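November, bench 2, afternoon

Rewriting the house rules for the manipulation bench, again. The last version ran to eleven pages and had a section on footwear. Obinna Ogundipe wants something that fits on one side of paper, and Wasgate (who pay for the bench) want something an auditor can tick. I have promised both, which was foolish of me.

Working on rule 4 today, the one about stating the start condition. As it stands: "Objects shall be placed in a suitable starting arrangement." Suitable to whom? Fotis read this to mean square to the table edge. Funmilayo read it to mean anywhere the arm can get to. Both have been logging to the same sheet for a month under the heading STANDARD START, and the sheet now means nothing in particular.

Proposed wording, draft c:

Before a run, record which objects are on the table, which way each one lies, and whether it is empty. If an object lies on an angle, write that it lies on an angle. Do not straighten it for the sake of the record.

Tried it against the nesting task, orange basket on the left, brown one on the right, both on the diagonal. Wrote the start condition in under two lines, so the rule can be followed by a person with a biro and somewhere to be.

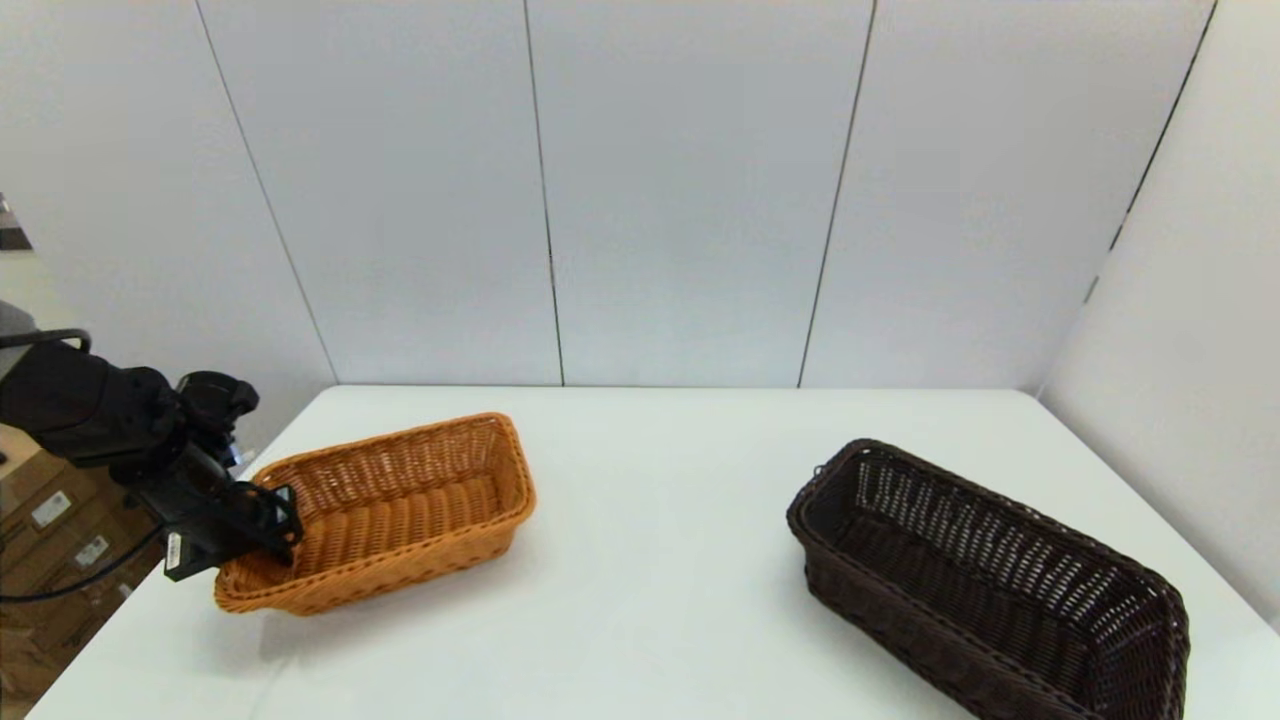

Sajib Amarasinghe thinks draft c is still too polite. His view, delivered over the partition, is that "record" will be taken as "remember", and that the rule should say the record gets written before anyone touches the enable button, with the run void if it isn't. He would also like the word "shall" put back. He says people obey "shall".

Fair on the first part. Added: No record, no run. Left "shall" out, as the eleven pages were full of it and look where that got us.

Rule 5, contact with the object. The old text allowed "incidental contact" and banned "non-incidental contact", and I have now spent longer on that sentence than whoever wrote it. (I wrote it.) What we want to know is whether fingers touching a rim or a wall was part of the plan. So:

State beforehand where the fingers may touch. Anything else is a fault and gets logged as one, even if the object ends up where it was meant to go.

The second clause will be unpopular. Ibrahim Babalola has a run from the Etim job where the arm dragged a tray the full width of the bench by its corner and it finished in exactly the right place. It's in the log as a success. The client saw the video and used a different word.

Rule 6, speed near the work. Present limit is 200 mm/s anywhere over the table, dropping to 20 within reach of an object. Kept both numbers. Struck out the footnote allowing "experienced staff" to use their judgment, having met the experienced staff.

Rule 7, what counts as finished. For nesting: one basket sits inside the other, gripper open, nothing held, fingers out of the way before anyone leans in. Had the word "fully" in front of "inside" and took it out. These have a good thick braided rim and taper toward the base, so the upper one always stands a fair way proud. By a strict reading of "fully" we would have failed every run since the baskets were bought. New wording gives the end condition as lower part of the upper basket held by the lower basket, and leaves it there.

Funmilayo Ekpo asked whether the rule should say which colour goes on top. It shouldn't. The task sheet says that. The rules say there must be a task sheet. I'd like us to keep those two things apart for at least one whole revision.
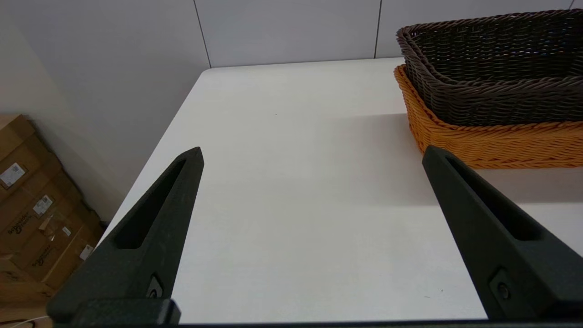

Nested end condition, wrist view. Brown in orange, fingers open.

Useful for rule 8 as well, which is about what the wrist camera can be trusted to settle. Draft says the wrist view may support an end-condition call, but can't be the only evidence where part of the object is out of view. The right-hand side of the baskets is out of view in that one, so it goes to the head camera or to a person with eyes. Fotis Vrettos objects that this will double the review work. It will. The Luvden people do it this way and seem to get home in time for tea.

Rule 9, sample size. Somebody has pencilled "100 runs??" in the margin of the old copy. Around 100 is fine for a regression check but silly for a first look. Put down 20 for a first look, 100 for anything leaving the building, and a blank box for the reason if it's neither. The blank box has already been admired by Obinna, who I suspect means to use it every time.

Still open:
Rule 10 (stops and restarts). Flernitz manual and our own practice disagree on whether a paused run is the same run. Ask Ibrahim, he has the newer manual.
Rule 11 (footwear). Delete, or move to the building induction.
Font. Currently fits on one side at a size only Sajib can read.

Draft d to go on the whiteboard by 4:30, with a pen on a string.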